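Brimemine — glossário têxtil doméstico PT

README (versão 3, rascunho de agosto)

O que é
Lista de termos em português para roupa de cama, mesa e banho, mais restos de embalagem que aparecem junto. Feita para buscas em catálogo e para quem traduz ficha de produto. 4,000 entradas no total, das quais 3,000 têm variante brasileira e europeia.

Origem
Três fontes: os catálogos da Edton, as notas de loja da Fendereck e um caderno de costura digitado à mão (pasta maurya). O caderno é o mais rico e o mais bagunçado. Grafia antiga mantida.

Campos
termo — forma principal, minúscula
variante — outra forma, se tiver
regiao — BR, PT ou vazio
classe — cama, mesa, banho, embalagem, padrao
nota — texto livre, pode vir com aspas soltas

Padrões e estampas
Parte mais chata. "Listrado", "às riscas", "riscado" convivem e não dá pra fundir, porque riscado também é nome de tecido. Estampa mista leva o padrão dominante primeiro, o resto vai em nota. Cor nunca entra no termo.

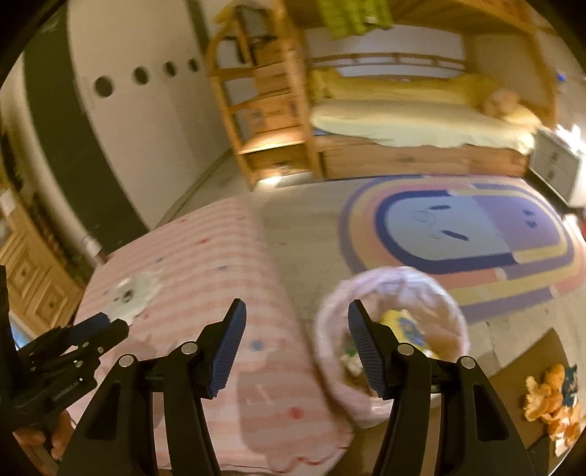 Listras rosa-claro e brancas com pintinhas: classe padrao, termo "listrado", pintas em nota.

Manta x cobertor x cobertor leve: separei pelo uso da fonte, sem medir gramatura. Quem precisar de gramatura vai ter que procurar noutro lugar. "Edredom" e "edredão" são a mesma entrada.

Embalagem
Entrou depois, a pedido de quem cadastra devolução. Papelão (BR) e cartão (PT) ligados pelo campo variante. Rede de espuma ainda sem termo fixo, a Fendereck usa 5 nomes diferentes e nenhum se repete nos catalogos da Edton. Por enquanto fica "rede de espuma".
Xadrez de toalha: "vichy" como principal, "xadrezinho" como variante BR. 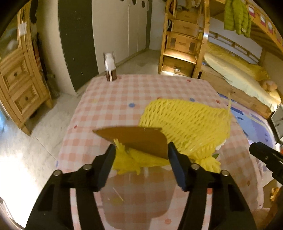 Como usar
CSV, UTF-8, separador ponto e vírgula. Abrir direto na planilha quebra acento — importar escolhendo a codificação. Não ordenar antes de carregar, a pasta maurya depende da ordem das linhas.

Problemas conhecidos
Duplicatas em banho (toalha de rosto / toalha de mãos).
Região vazia quer dizer "não verificado", não quer dizer "os dois".
Plural irregular faltando em quase tudo.
Algumas notas cortdas no meio, erro da exportação antiga.

Licença
Uso livre com menção ao Brimemine. As notas da Fendereck só para consulta, não redistribuir separado.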